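Call for participants: help us write the house rules for robots that do the laundry

Hello! I'm Terence Horrocks and I look after the good practice side of things at Itatus, where we're putting together a code of practice for robots that handle cloth in people's homes. Bedding, towels, clothes, the lot. I'm looking for 12 people to come and work on it with me in June, and you don't need to know the first thing about robots to be one of them. If you've ever changed a bed, you've got something to bring.

A bit of background first. There are plenty of rules for big machines in factories, where you can paint a line on the floor and tell everyone to stay behind it. A bedroom is a different matter. There's a phone charging somewhere, the cat is under the duvet, and the person who lives there wants to know what the thing is allowed to touch. Our draft code has 41 clauses at the moment and I'll be the first to say that a fair few of them were written by people sitting at desks (me included!). Some are too strict to be any use. One of them, about pillows, I've read a dozen times and still can't make sense of.

So what would you be doing?

Mostly, handling cloth with a hand-held gripper. You hold it, you open and close the jaws, and you use it to fold, lift, spread and tuck, much as you'd do with your fingers but slower and with a lot more muttering. We record what happens and use it in two ways: as practice material for the robot, and as a way of checking whether the rules in the draft can be kept by someone doing the real job. After each session we sit down with tea and go through the clauses that came up. If a rule got in your way, I want to hear about it. If you did something that felt a bit risky and there was no rule to stop you, I want to hear about that even more.

The sessions are at our house in Trarnbridge, which we've kitted out as an ordinary home with proper beds and proper clutter. You'd come for 2 sessions, and each one starts at 10 in the morning and finishes in time for lunch. Lunch is on us. It's usually soup.

The working rules you'd be trying out

I'll send you the whole draft if you join, but to give you the flavour of it, these are some of the ones we argue over most:

Clear the bed before you start. Anything small, hard or lit up comes off the cloth or gets noted on the sheet as staying put.

Keep your free hand away from the jaws while they're closing. We've all forgotten this one.

Take hold of one layer unless the task says otherwise. If you've picked up the sheet underneath as well, let go and start again, and don't tidy it up on the sly with your other hand. The fumbles are useful to us and I'd much sooner see them.

No pulling on anything that's caught. Stop, open the jaws, have a look.

Don't fold over anything you haven't checked. This is clause 17 in my head, although the numbering has moved again and I've lost track.

Nobody else's things on view. No letters, no prescriptions, no family photos, and no other people walking in unless they've signed the form too.

Stop when you like. You don't have to say why, and you still get paid for the session.

That last one isn't up for discussion, by the way. Everything else is.

Who I'm hoping to hear from

Anyone over 18, really. I'd love a mixture: people who do bedding for a living (hotels, care homes, holiday lets), people who can't stand doing it, people who need someone else to do it for them. If you have trouble gripping things or standing for a while, please don't rule yourself out. Tell me what would help and we'll set the room up for you. There's a chair at every station, the beds can be raised, and the front door is step-free. Left-handers are very welcome, as the first draft was written entirely by right-handers and it shows.

I'm also after a couple of people who are a bit suspicious of the whole idea of robots in the bedroom. I mean that. You'll spot things the rest of us have stopped noticing.

What I can't do is take anyone who works for a company selling home robots, and that includes our friends at Bonsu, who make some of the kit we're trying out. They've been very good about it. They'll get their say on the draft later along with everyone else.

What you'll get

You'll be paid £147 for taking part, plus your bus or train fare if you keep the ticket. You'll have your name in the front of the code if you'd like it there (or not, entirely up to you). I'll send you the finished version, with a note of which clauses changed and what people said that changed them.

About the recordings

They cover the bed, the cloth and your hands. We don't record sound, and the chat over tea is only written down if everyone round the table is happy with that. Recordings are kept on the Dimel store here in the house, and only the project team can get into it. You can ask for yours to be deleted at any point before the code comes out. I'll go through the form with you before you touch anything, and there's no rush to sign it.

How to put your name down

Drop me a line through the contact page with the word "bedding" at the top, so that I spot it. Tell me a little about yourself, which mornings in June are hopeless for you, and how you feel about folding a fitted sheet. No CV please. I'll ring you for a quick natter and you can ask me anything you like, including the awkward questions.

If you're not sure whether you'd be any good at it, get in touch anyway. I've been doing this for ages and my corners are still dreadful.

Terence
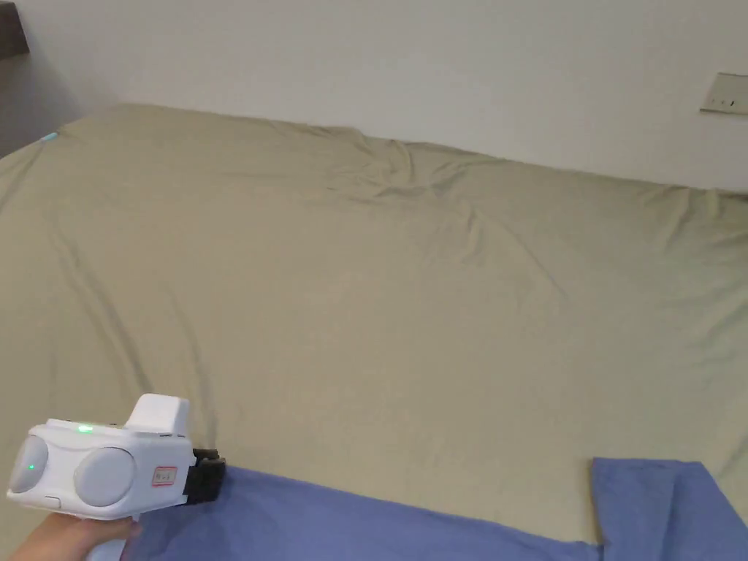

Blue cloth on the khaki sheet, with the hand-held gripper at the ready.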